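Subject: Re: [leson-list] Conversation starter cards for the newcomers' evening?
From: Gerasimos Katsaros
To: leson-list

Idalina Bastos wrote:
> Hi all, Flor has found a set of conversation cards for the December
> evening. 252 questions, and the booklet says strangers who go through
> them in pairs feel "as close as old friends" within the hour. I think we
> should swap partners every 6 minutes so everyone meets everyone. There's
> also a short quiz that sorts people into listeners and talkers, and we
> could seat them that way. Any objections before I order?
> Idalina

Idalina,

A few, yes. I read the sample pages you linked. The "old friends" line rests on a survey of 826 people, and as far as I can tell every one of them had already bought the cards. They were asked how they felt right after playing. I'd like to know how many of those pairs ever spoke again, and the booklet doesn't say.

The quiz bothers me more. I took it twice, once before lunch and once after, and came out a listener and then a talker. In-ho got "balanced," which has no seat in your plan. If we tell a shy person at the door that she's a listener, I expect she'll sit there and listen all night.

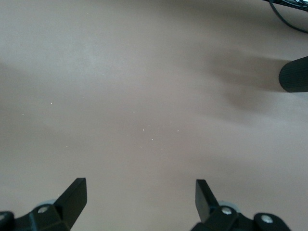

Gripper and smooth beige surface, seen from above.

As for swapping partners, six minutes is about as long as it takes me to get past where someone lives. We tried something like it at the Loureiro Street hall, and what people talked about afterward was the bell. Mafalda met her two walking friends that night, but she met them while stacking chairs.

I'm not against the cards as such. Put a few on each table and let people ignore them. I would skip anything like "What do you regret most?" - I don't want that from a man I met over the cheese. And I'd want some dull job for people to do together, such as cooking or setting out plates.

Could we order one box instead of 3? If the tables use it, I'll pay for the other two myself and say so on this list.

Also, who has the key to the side door now? Flor thought Mafalda, Mafalda thought me. I don't have it.

Gerasimos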